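We use cookies to remember your login and to count visits. By continuing to use this site you accept this. OK / Manage settings

Lamp and small items on a curved vanity desk, where does everything go?

Posted by Ultan Doherty
March 29, 2023

I have a white vanity desk with a kidney-shaped top on two round drawer pedestals. It came from Brivinard and the line is called Fimness, if anyone knows it. I want to use it for two jobs. In the morning it's for hair and face, and in the evening it's for writing letters and paying bills. I'm having trouble with both.

The lamp is a Mai table lamp with a black base and a white shade. I put it at the back in the middle, and that seemed the natural place for it. The trouble is that when I write, the light comes from straight in front of me and bounces off the paper. When I lean in with a hand mirror, half my face is dark. If I move the lamp to one side, the cord has to go across the desk, and it's black on white so it shows.

The second thing is the small stuff. The top looks big until you sit at it. Then the curve comes in at the middle and there is not much depth in front of you. A picture, a pen and a few other bits are enough to make it feel crowded. I've been laying the picture frame down flat to keep it from getting knocked over, and that takes up even more room.

Things I would rather not do: drill into the top, paint the cord, or buy another lamp. I can buy a bulb. The current one says 1000 lumens on the base.

The desk is against a white wall and has to stay there. I keep the stool pushed in between the pedestals.

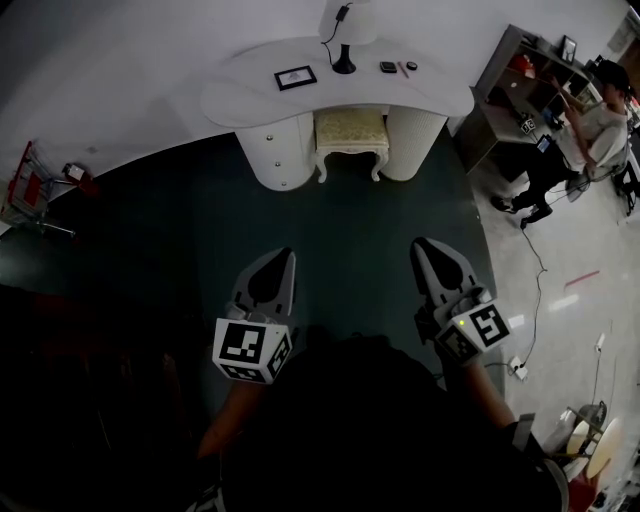
Noreen T.

Move the lamp to the side opposite your writing hand. If you're right-handed it goes on the left. Then the shadow of your hand falls away from what you're writing. I've done it this way for years at a much smaller desk.

For the cord, take it straight back from the lamp to the rear edge of the desk first, then along the back edge, then up. Don't let it go diagonally. A black cord that follows an edge looks like part of the edge. Use the small clear adhesive clips, the kind that hold one cord. You stick them to the back edge of the top, not to the surface, so there's no mark where anyone would see it. Wipe the edge with rubbing alcohol and let it dry before you stick them. If the clips ever have to come off, warm them with a hair dryer and pull slowly along the surface.

I'd put in a weaker bulb too. 1000 lumens is a lot that close to your face. Check the sticker inside the socket for the most it will take, but going down is always fine.

pellgate_r

get a lamp with a clamp. or a mirror with lights in it, they aren't expensive

Hattie Lowrance

The first reply is right about the side, so I'll only add to it. I refinish and sell small furniture out of a shop in Clusulau and kidney desks come through fairly often, mostly older ones with a skirt around the front. The shape causes the same problems whatever it's made of.

The curve at the front is meant to let you get close to the back of the desk, where the mirror used to stand. That means the middle is the shallowest part and the two ends are the deepest. Most people put their things in the middle because it's in front of them, and leave the ends bare. Do it the other way around. The middle is for your arms, your paper, or a mirror on a stand. Anything that stays on the desk all day goes on one of the ends, over a pedestal.

It's also better for the desk. With a top that sits on two pedestals, the weight should be over the pedestals. A table lamp in the center isn't going to hurt anything, but a heavy mirror plus a lamp plus your elbows every evening might, over a long time, if the top is thin. Look underneath and see whether there's a rail running across. If there is, forget I said anything.

On the writing side, here is what I would do in order.

Sit down with the stool where you normally have it. Put a sheet of paper down and write a few lines. Have someone else slide the lamp along the back toward the end until the shine on the paper goes away. Mark the place with a bit of painter's tape. It's usually further over than you'd expect.

Then do the same with the mirror. You won't get both sides of your face lit evenly from one lamp. What helps is a pale surface on the other side to throw some of the light back. The white wall behind the desk is doing a little of this already, but it's in the wrong place. A white card or a folded piece of foam board, propped up on the opposite end, makes a real difference for almost no money. Mine cost 80 cents at a craft store. Fold it up and put it in a drawer when you're done.

For the small things, use one tray. It should be narrow enough to sit on the end of the desk without going past the pedestal. Pen, glasses, keys, whatever you empty out of your pockets, all in the tray. When the tray is full, something goes in a drawer. I line the top drawer with felt so pens don't roll when it's pulled out.

Stand the picture up if it has an easel back. If it keeps falling, the felt or the hinge on the back is probably worn. A dab of museum putty under the bottom corners will hold it and peels off again. If there's no easel back, hang it over the desk with a picture strip rated for its weight.

Would you say which hand you write with, and whether there is a ceiling light in the room? That changes the bulb question more than the lamp does.

Ultan Doherty

Thank you, this is useful. I'm right-handed. I haven't bought the clips yet but I tried the rest of it this week in a rough way.

I started by taking everything off and putting only the lamp back. Then I did the test with the paper. With the lamp in the center the shine was a band right across the middle of the page. I slid it left a little at a time. It got better slowly and then all at once, and the tape is now further to the left than I would have guessed, more or less over the knobs on the left pedestal. From a standing position it looks off balance. Sitting down it's fine, and I suppose sitting down is what counts.

I did go back to the old position for comparison, and I can see why I liked it. The cord has the shortest trip that way, and from across the room the lamp in the middle looks tidy.

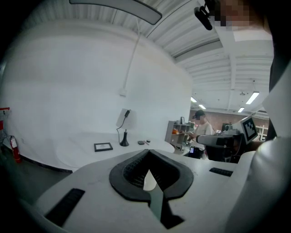 The cord will be the harder part. I measured along the back edge with a string, and the new route needs 30 inches more than the straight one. The Mai cord just makes it, but with no slack, and I don't like a plug with a cord pulling on it. I'll probably use a short extension behind the desk. Is there any reason not to run it down behind the pedestal and back up? I'd have to pull the desk out from the wall a bit.

The foam board works better than I expected for the morning. I had a piece left over from something else. It's ugly, but it's only up for ten minutes.

I haven't found a tray that fits. The ones I looked at are rectangles and the end of the desk is round, so the corners stick out. A saucer would do for the coins and buttons. The pen I'm still not sure about, it rolls unless it's lying against something.

About the ceiling light: yes, there are lights up there, and they're bright. The ceiling is the ribbed white kind, so it throws the light back down. I think that may be a good part of the shine on the page. I hadn't thought of it until I was asked, because I'd been blaming the lamp the whole time.
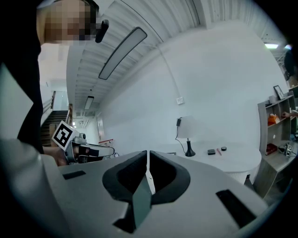 Ceiling lights: the long one, and a smaller one by the stairs

I tried writing with them off and only the lamp on. The shine was less, but the rest of the room was too dark for me and my eyes got tired looking up and down. So I would like to keep them on and fix it at the desk if I can.

Hattie Lowrance

Then leave them on, and put something matte under the paper. A desk blotter, a sheet of felt, even a plain cloth placemat. A white top under white paper with strong light from above is going to be hard on the eyes wherever the lamp is. Gray or green is restful. You have a dark green rug there, so something near that color would look as if it was meant.

With ceiling lights on, you don't need much from the lamp. I'd try a bulb at half of what you've got and see. For the mirror, keep the same bulb and move your chair, not the lamp. Pick one marked warm white for evenings, and if it's sold as a "100 watt replacement" leave it on the shelf, that's too strong for this.

Yes, you can run the extension down behind the pedestal. Leave a loose loop at the bottom so nothing is pulled when somebody moves the desk, and don't let the pedestal stand on the cord. Check that after you push the desk back. Get an extension with a flat plug or you'll end up with the desk sticking out from the wall.

For the tray, look for an oval one, or a small platter from a thrift store. Bread plates are good too. Pens can stand in a short heavy glass. Tall cups get knocked over when you reach for the lamp switch.

Noreen T.

Agree on the blotter. One more thing about the clips — buy the size for lamp cord, and take the lamp with you or a photo of the cord next to a ruler. The ones for phone chargers are too narrow and the cord pops out. Leave them a full day before you load them.

Ultan Doherty

Will do. I have a piece of gray felt somewhere and I'll start with that. If the oval tray turns up I'll post where I found it.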